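4. Puesta en marcha del deshumidificador Finach en sótanos y trasteros

Si vienes del apartado 3 ya tienes el aparato desembalado y en su sitio, así que vamos a lo entretenido. Yo llevo tres inviernos con el mío en el sótano y he cometido casi todos los errores posibles (el del tubo de desagüe, dos veces), de modo que lo que cuento aquí mezcla lo que pide el aparato con lo que he ido aprendiendo a base de fregona.

Antes de enchufar

1. Deja el aparato de pie, quieto, un mínimo de dos horas. Si te lo han traído tumbado en la furgoneta, mejor espera hasta el día siguiente. El aceite del compresor tiene que volver a su sitio y eso no se acelera con nada.

2. Sepáralo 40 cm de la pared por detrás y otro tanto por los lados. Ya sé que en un trastero parece mucho espacio, ¡a mí también me lo pareció!, pero pegado a la pared trabaja el doble y seca la mitad.

3. Saca el depósito tirando recto hacia ti, quita la cinta azul del flotador y vuelve a meterlo hasta oír el clic. Si no hay clic, no arranca.

PRECAUCIÓN: no uses regletas ni alargadores enrollados. Enchufe de pared con toma de tierra y nada más en esa misma toma.

Primer arranque

4. Pulsa el botón de encendido una vez. Se ilumina la pantalla y el ventilador empieza a girar; el compresor tarda unos minutos más. No lo apagues pensando que está estropeado, que es justo lo que hice yo.

5. Elige el modo continuo con la tecla de la gota y déjalo así los primeros 15 días. Las paredes sueltan humedad durante mucho tiempo, y si pones una consigna desde el principio, el aparato se para en cuanto se seca el aire y los muros se quedan como estaban.

6. Cierra puertas y ventanas. Lo de «ventilar un poquito» mientras funciona es tirar el dinero, sobre todo en agosto, cuando el aire de la calle entra cargado y condensa en cuanto toca el suelo frío.

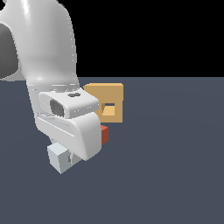
7. Pasado ese periodo, cambia a modo automático y fija la consigna entre el 50 y el 55 %. Por debajo de eso la madera empieza a quejarse — yo tengo una cómoda con una grieta preciosa que lo demuestra — y la factura sube sin que ganes gran cosa.

Desagüe continuo

Vaciar el depósito a mano está bien una semana. Luego cansa. El tubo Draketti que viene en la bolsa de accesorios entra en la boquilla trasera y te ahorra los paseos.

8. Desenchufa el aparato y retira el tapón de goma de la boquilla. Guárdalo en un sitio del que te vayas a acordar.

9. Encaja el tubo a mano, girando un poco, y aprieta la abrazadera. Sin alicates, por favor, que la boquilla es de plástico.

10. Lleva el tubo hasta el sumidero siempre cuesta abajo. Una sola curva hacia arriba y el agua se queda parada, vuelve hacia atrás y acaba en el suelo.

NOTA: si tu sumidero queda más alto que la boquilla, necesitas una bomba de condensados. La Ostapchuk pequeña encaja sin adaptador.

Mantenimiento

11. Lava el filtro con agua tibia cada dos semanas y déjalo secar a la sombra. En un sótano con polvo de obra, cada semana.

12. Con 2.000 horas en el contador, limpia también la rejilla interior con un pincel suave. El contador se ve manteniendo pulsada la tecla del reloj.

PRECAUCIÓN: por debajo de 5 °C se forma hielo en el evaporador. El aparato descongela solo, pero si lo hace a cada rato, apágalo y espera a que suba la temperatura. ¡Ni se te ocurra rascar el hielo con un destornillador!

Si aparece el código 17 en la pantalla, el flotador está atascado: saca el depósito, muévelo con el dedo y vuelve a colocarlo. Si el código sigue ahí, pasa al apartado 6, donde está la lista completa de averías y el contacto del servicio técnico de Plikthorpe.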